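Madaven workshop notebook, Oct 3, 2025

Back at the bench after two days at Birkton, mostly sitting in the break room with the cleaning crew and a laptop. The new floor machines have been running there since February and I wanted to hear how the shifts feel now, before we touch the schedule again.

Short version: the floors are fine! The machines do the corridors and the big open rooms overnight, and the log shows 1642 completed runs with 182 stops where a person had to go and free one up. Mostly chair legs and cables. The crew has gotten very quick at this (they can tell from the beep which kind of stuck it is), but it does mean somebody drops what they're doing and walks across the building, and I don't think we ever put that walking into the plan.

What changed most is what's left over. The old shift was half mopping, which people complained about, but it was also the easy half, the part where you put your headphones in and got your back straight for a while. Now the shift is nearly all hand work: edges, fronts, handles, the low stuff, one after another. One of the crew told me her knees notice the new machines more than she does. I wrote that down word for word.

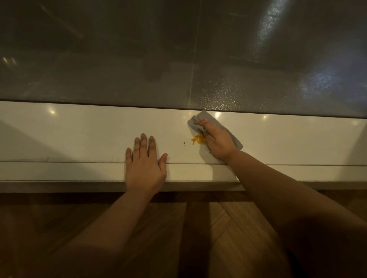 Page last changed: Oct 3, 2025, revision 2

A crumbly orange-yellow clump stuck on a white surface down near the floor, one hand braced and the other on the cloth. Jobs like this one never made it into our task list at all. We had "floors" and "surfaces," and a vertical white strip just above the baseboard is sort of neither. The floor planner treats it as a wall to stay away from, and the surfaces list stops at counter height. So it lands on a person, on the floor, with no minutes set aside for it.

Stuff to do before the Staltness install:

Add a "low fronts" line to the task list, with its own time. Ask the crew for the number, don't guess it from the desk.

Kneeling pads on every cart. Cheap, should have been in the first order.

Split the hand work so no one gets low jobs for a whole shift. The crew already swaps among themselves, so ask how they do it and copy that.

Move the stuck alerts to one person per night and take some rooms off that person's list.

Still open: whether the Yupanqui dashboard can show hand work next to machine runs. Right now the weekly page has a big green number for the machines and nothing for the people, and the crew reads that page too. I'd like to fix it before I go back. Also I left my good charger in their break room, so, pick that up.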